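### 4.2 What the bench says after lunch

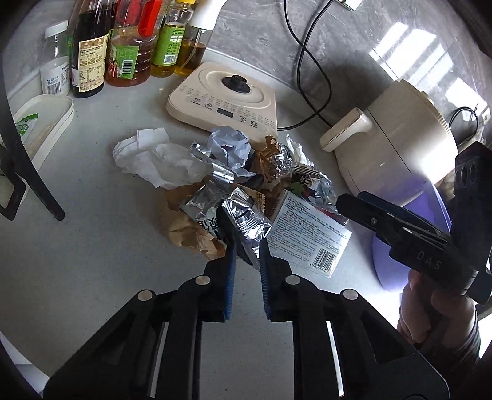
**Figure 3.** Lunch leftovers on a white countertop: foil wrappers, crumpled paper, a scrap of brown bag and a label card with a barcode. Photo: Jaiswal / Grirkden Archive.

Office kitchens have been studied mainly by the people who put up signs in them. Our survey covered 154 lunch breaks at two sites, Dalach and Venel, with the same model of bin installed at each. Staff at both told us they tidied up after themselves. In 70 of those breaks, something was still on the counter when the last person left.

Foil packets and wrappers gave the most trouble. Respondents were confident that foil could be recycled and equally confident that it couldn't, sometimes within one interview, and many settled the matter by leaving it beside the sink for a wiser colleague. Paper tissues fared a little better. Labels were a favourite of ours: they carry a great deal of small type, which our respondents admired from a distance.

Venel had 13 signs about rubbish, in four colours, one of them laminated and itself stained with soup. Dalach had 2. The difference in leftovers between the sites was too small to report with a straight face (Table 5), and we would caution against buying a laminator on the strength of it. Moving the bin closer to the kettle in June had a clearer effect, discussed in Section 4.3 along with the complaints about the kettle.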